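Moving the parts inventory to Bivura

The old spreadsheet had grown to almost 3,000 rows and took 17 seconds to open. In October I exported it to CSV and imported it into Bivura. Duplicate part numbers are rejected on import, so clean those first. Mine were mostly Kubiak fasteners entered with and without the dash.

Each bin is now one record, with a location code of 7 characters. Loose stock goes in clear plastic containers, and the code goes on the short side. 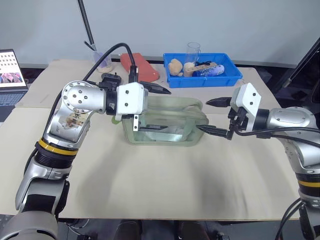 Remaining problems

Date fields come in as text. Sorting by last order is useless until they are converted. The Clarkitz export plugin also drops the second supplier column, and version 2 has the same bug.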